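About Clerkley

Skip to content

Home
About
Reports
How we test
Contact

About us

Clerkley is a small testing shop. We look at machines that are sold, or about to be sold, as able to do chores, and we write down whether they can. The chores are the dull ones: folding, wiping, sorting, putting things back where they came from, loading a rack, emptying a bin. Our readers run laundries, care homes, small hotels, canteens and repair shops, and most of them found us after sitting through a sales pitch.

We were started by Beat Oberholzer and Valter Leitão, who had worked together for years at Frei, a linen service that washed and folded for guesthouses. Frei bought a folding machine that had been shown to the owners in a very good video. It folded flat sheets well. It didn't fold fitted sheets, pillowcases with a flap, or anything that came out of the dryer in a twist, and a person had to stand beside it all day feeding it the things it liked. The person was Valter. He kept notes. Those notes were the first thing we ever published, and they are still the most read page on this site.

What we think

We are doubtful, and we'd like to say so up front so you can weigh the rest of what we write. We have tested machines that do one job very well in one place with one kind of item. We have yet to test one we would leave alone in a linen room for an afternoon. Some people in the trade find this gloomy. Ferdinand Berchtold, who edits our reports, used to sell packaging equipment and is gloomier than the rest of us.

A lot of the trouble is in the word "can." A brochure says a machine can fold a towel. Fine. How many times in a row? Who laid the towel out? What happens with the next towel, the one with the torn hem? Who picks it up when it slides off the table, and how long does that take, and what do you pay them? These questions sound petty until you have a delivery truck waiting.

Cloth is where we spend most of our time. A box keeps its shape when you grab it by a corner. A cloth has a different shape every time you touch it, and the second grab has to deal with whatever the first one did. People learn this so young that they forget it was ever hard, which makes them poor judges of how hard it is for a machine. 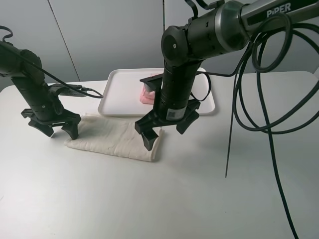 So we start small. The first round of any cloth test uses plain pieces, flat on a table, under even light, with nothing nearby to knock over. That is the easiest version of the chore we know how to set up. A machine that struggles there has no business in a laundry, and we tell the maker so. A machine that does well there moves on to the basket round, where the pieces come in a heap, and most of the entertaining pages in our reports come from the basket round.

How we test

Every machine gets 127 tries at each chore. The number came from the size of the first batch of napkins Valter had on hand, and we have kept it so that old reports and new ones can be compared. A try counts only if the machine finishes it without help. Nudging the item, restarting the program, or moving the table an inch all count as help.

We time the whole thing, including setup. We write down what the person nearby was doing. If a machine is being steered by someone, the report says that in the first line, and we score it separately. A steered machine tells you what the arms and grippers are able to reach and hold. It tells you very little about whether the thing can do the job by itself, and we wish more videos were labeled that way.

Then Baltasar Lucero does the same chore by hand. He's a decent folder, no champion, and he gets the same table and the same pieces. His times go in the report next to the machine's. Makers have asked us to leave his column out. It stays.

We don't test:

Robot vacuums (plenty of other people do)
Anything we can only see at the maker's own site
Anything that comes with a paper to sign about what we may say

What has changed our minds

Some things have. In May we finished a long run with Jorurlow, a wiping machine for canteen tables, and it beat what we had written about it beforehand. It missed corners and it was slow, but it kept going, and the staff who shared the room with it stopped watching it after the first morning. We corrected our earlier page and left the old text up underneath.

Galtow, the tool sorter, went the other way. It was fine with 15 kinds of hand tool and fell apart when we mixed in worn ones with the paint rubbed off. The maker disagrees with our result, and their reply is printed in full with the report.

Who pays for this

Readers do. We have 570 paying subscribers, and the yearly reports are sold separately to anyone who wants them. We take no money from makers, and we send the machines back. Fabian Zürcher keeps the books and packs the crates, and he'd like makers to know that a crate with no return label costs them extra.

Send us a machine

We are happy to be proved wrong, and we mean that as an invitation. If you build something that does a chore, write to us through the contact page and tell us which chore, which items, and what it does when it drops one. Please don't send a video. Waiting time depends on how many crates are ahead of yours in the hall.

Page last updated 29 Jul 2024

Reports | How we test | Corrections | Contact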